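Lurno Channel: revised speed zone and crossing rules take effect in October

Harbor notices, fall issue

The slow-speed zone in Lurno Channel will be extended east to the Golob Basin entrance in October. The change adds 700 yards to the existing zone and closes the gap between the fuel dock and the basin, where boats leaving the dock have met boats still running at cruising speed. Members who keep a boat on the Nollico side will pass through the new zone on every trip out and should allow for it when planning around the bridge.

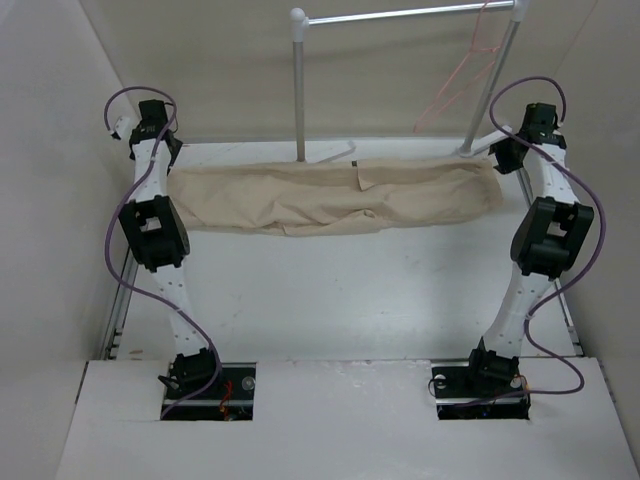 Cloth stretched between two robotic arms

Three things change together: the zone boundary, the right-of-way note for the ferry crossing, and the lighting on the two outer markers. The fuel dock hours, the bridge opening schedule and the anchoring area north of the basin stay as they are. Printed chart inserts will be at the dock office window. The insert replaces the one dated last spring, which shows the old boundary and should be thrown away. 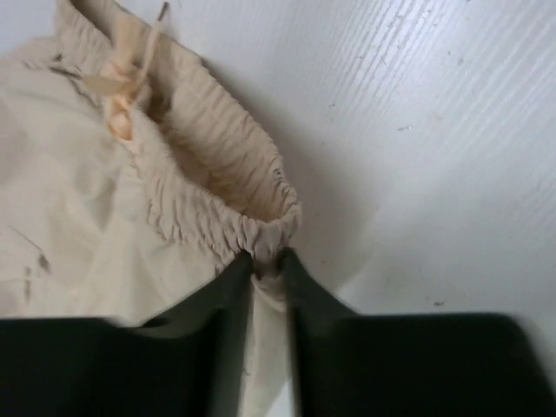

Gathered waistband and drawstring

Owners of rental boats operated under the Iruvell permit have a separate briefing sheet. The sheet must be aboard and must be gone over with the renter before the lines are let go. A copy left in a locker does not meet the permit terms.

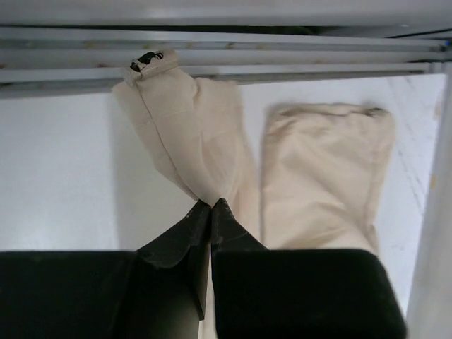
By the Nollico Basin Newsletter desk

Boundary

The western edge of the zone remains at the fuel dock. The eastern edge moves from the old daymark to a line drawn between the Golob entrance light and the end of the stone jetty opposite. Both ends of the line are fixed structures and can be picked out from the helm in ordinary daylight. Temporary buoys will mark the line through the first season. They are small and carry no light, so at night the entrance light and the jetty light are the references to use.

Slow speed means the boat is fully off plane and settled in the water, with as little wake as steering allows. A boat that is coming off plane with the bow still high is not at slow speed, and this is the condition that puts the most water on the docks. Begin the slowdown before the line. A heavy boat will carry its own wake forward for several lengths after the throttle comes back, and the wake reaches the basin floats after the boat has stopped making it.

Boats under 20 feet often slow down late in the belief that their wake is too small to matter. Measured at the float, a small boat plowing with its stern down produces a steeper wave than the same boat moving at idle, and people stepping between a float and a deck are the ones who feel it.

Crossing

The ferry crosses the channel just inside the new boundary. Its captain cannot see small craft close under the bow on the outbound leg, and the slip is too narrow to allow a turn once the ferry has cleared the pilings. Boats in the channel are to hold west of the crossing when the ferry sounds one prolonged blast and stay there until its stern is clear of the markers. Do not pass ahead of it after the blast, even if the gap looks wide.

Boats holding for the ferry tend to bunch along the north side, where the current sets toward the seawall. The south side has more water and a weaker set — use it if traffic allows. Keep the engine in gear or ready to go into gear. Drifting with the engine off in the holding area is not permitted.

Paddlers may cross at any point within the zone but should do so square to the channel and in a group where there is more than one craft. A white light must be ready to show after sunset.

Lights

The two outer markers are being refitted. The characteristic changes from a fixed light to a flashing one, to set it apart from the parking lot lamps behind the seawall. From the water the old fixed lights could be confused with the lamps at low tide, when the seawall hides the marker posts less than it does at high water but the lamps sit directly above them. Work is done from a barge on the channel side and will be finished before the zone takes effect. Until then treat both markers as unreliable after dark.

Members should also check their own lights. In the dock survey for this issue, 198 boats were looked at after sunset with the owner's permission. Sixty had at least one running light that was out, blocked by gear, or mounted so that it could not be seen over the required arc. The most common fault was a stern light hidden by a raised outboard or a folded canvas top. Stand on the float ahead of the boat and then behind it, with the canvas in the position used under way, and look for each light in turn.

Engine cutoff

Operators of open boats are reminded to wear the cutoff lanyard or wireless fob whenever the boat is above idle. The lanyard should be clipped to the operator's life jacket or to a solid point on clothing. A loop around the wrist slips off easily when the arm is wet. Test the switch at the dock at the start of each outing: start the engine, pull the clip, and confirm that the engine stops. If it does not, the boat stays in.

A spare clip should be kept within reach of a passenger. With the operator in the water and the only clip gone with them, the engine on many models cannot be restarted to go back.

Reporting

Any collision, grounding or person overboard inside the channel is to be reported to the dock office by radio as soon as people are safe. Give the position relative to a marker, the number of people aboard each boat, and whether anyone is still in the water. Stay on the same channel until released. Boats not involved should keep out of the area unless asked to help, and should not use the working channel for questions.

A written form is required afterward in addition to the radio call. Forms are at the office window with the chart inserts. State and federal reporting duties are separate and are not met by the office form.

Comments on the boundary may be left in the box at the fuel dock until the temporary buoys are lifted.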